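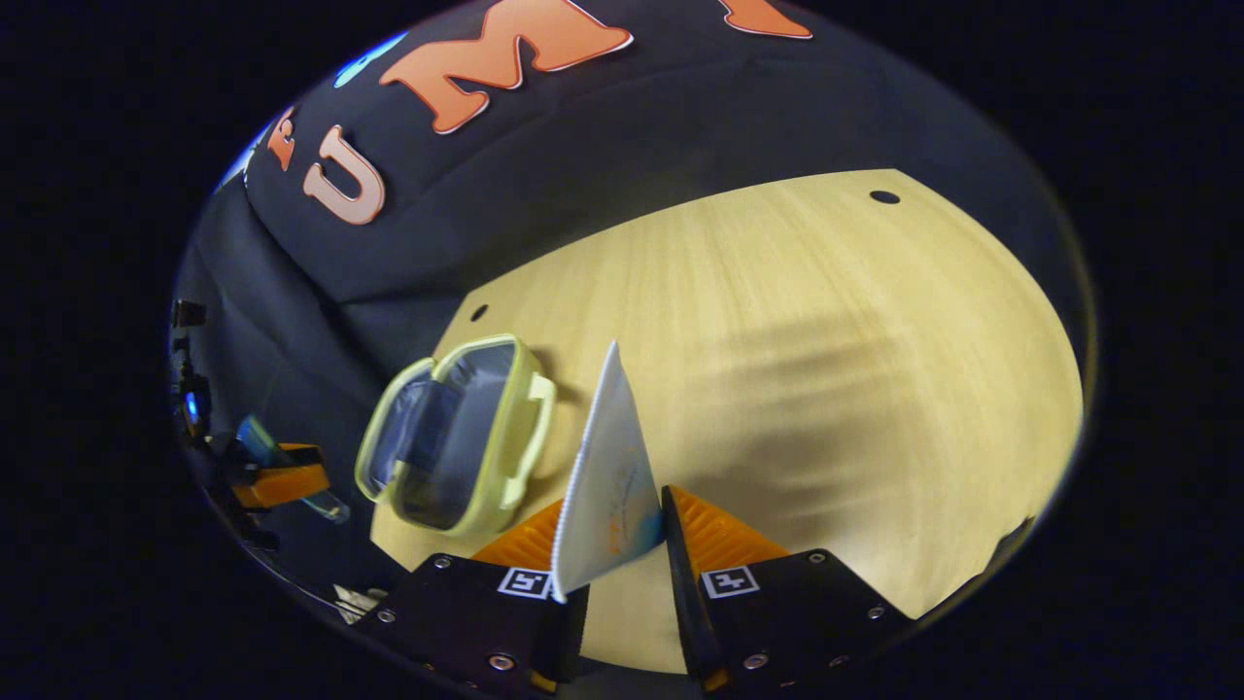
Rokeya Navaratnam

October 29, 2019

Dear Ebere and everyone at the Qaisi Fund,

I promised you a proper letter once the first run of relaxed screenings was behind us, and I'm sorry it has taken me until half term to sit down and write it. It has been a lovely, tiring, slightly muddled few months, and I'd like to tell you how your money has been spent and what we have learned so far.

As you'll remember, the idea was to show films at the Konden in a way that autistic children and their families could enjoy without worrying about the people in the row behind. The lights stay up a little, the sound comes down, there are no adverts or trailers, and anyone may wander, hum, talk to the screen or go out and come back again. We had tried it once on a shoestring and had to turn families away, so your grant let us do it with a bit more care.

We opened in September with a cartoon about a family of otters, which Noman Rana chose after a good deal of asking round among parents. We sell no more than 45 tickets for each screening, although the room holds plenty more, so that families can leave gaps between them. At the first one 30 of those went, and the two since have been full.

The sound took longer to get right than anything else. Tibor Kerekes, who runs the projection box, had set it nice and low by his own ears, but two of our mums told us that the trouble was the sudden loud bits – doors slamming, a thunderstorm, the band striking up over the end titles. So now Tibor watches each film through beforehand and writes down when those moments come, and we print them on the sheet that goes out with the tickets. One boy apparently keeps his sheet folded in his coat pocket and warns his grandmother in good time. She told me this in the foyer with great pride and I have been telling everyone since.

The quiet room has been more of a mixed story. We put it upstairs next to the office, which was a mistake, as the stairs are steep and the telephone rings. From the November film it will move to the old cloakroom on the ground floor. Dénes Fülöp has offered to rehang the door so that it closes softly, and we shall need a softer lamp in there as well.

You asked particularly about older teenagers, and I have to say we haven't done well by them yet. Most of our bookings are for children under ten, and the films have followed. Several parents have said that their sons and daughters love film as much as anybody but would be mortified to be seen at the otters. Noman would like to try an evening screening, with a talk about how the film was made for anyone who cares to stay, and I'm very much in favour.

As for money, we have spent £3349 so far, nearly all of it on film licences, hire of the room and staff training. The training, given by Vivevora, was worth every penny. The one cost we hadn't planned for was changing the online booking page, which didn't let people explain what seats they needed. That is done now, and paid for out of the sum we had put by for printing.

We had 21 feedback forms back, and I'm enclosing copies with the names taken off. Please do read the one written in green felt tip, which gives the otters two stars and the popcorn five.

The next film is booked and the one after that is still being argued over. I'll send the dates as soon as Tibor has confirmed them, and there will be seats kept for you if you'd like to come.

With very warm wishes and many thanks,

Rokeya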